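Progress report on the Skidora handset, January

Work since the last report has gone mostly into the display supplier, the charging fault and the retail price. The second pre-production run is finished and 494 of the 500 units passed final inspection. The other six had dust under the camera glass and have gone back to Petridis for rework. We are not charged for these.

The charging fault from the last report is closed. Phones left on the charger overnight were stopping at 80 percent and staying there until a restart. It was a firmware matter and the fix went out to all test phones in build 31. No tester has reported it again.

Battery life is still short of the target on 5G. On Wi-Fi we are comfortably inside it. The radio team wants two more weeks with the modem settings before we decide whether to change anything in the hardware, and I have agreed to that.

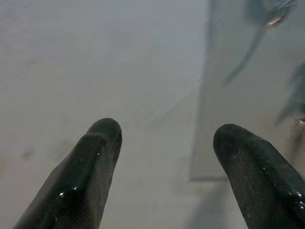 Lukian Chornovol

**Price.** We had planned on two storage sizes. After talking to both carriers I recommend launching with the larger one only, at $899. The smaller model would sell for $100 less, but it saves us very little on parts and adds a second set of packaging, a second certification file and more stock to hold. Grirnis, our distributor, would prefer to have both. I have asked them to put their expected orders in writing before we settle it.

**Display.** Petridis has confirmed the panel price through the summer. The backup supplier's samples were too dim outdoors and had a slight green tint at low brightness. A second set is due, and until it arrives we have a single source for this part.

**Software.** The launch build is feature complete except for call recording, which is on hold pending legal advice. There are over 100 open bugs, most of them minor. The ones that block launch are:

- Bluetooth drops in some cars when a call comes in
- the camera app closes if storage is nearly full
- dual SIM settings are lost after an update

**Spending.** The Nikitham test lab is over budget on overtime, and tooling is under by a similar amount. I am not asking for more money this period. I would like approval to move the tooling balance across to the lab so the drop tests can be finished on the current schedule.

**Next period.** Carrier approval testing, the second panel samples, a decision on the smaller model, and a draft of the repair manual. The service partner has asked for spare batteries and screens ahead of launch, and I will send quantities with the next report.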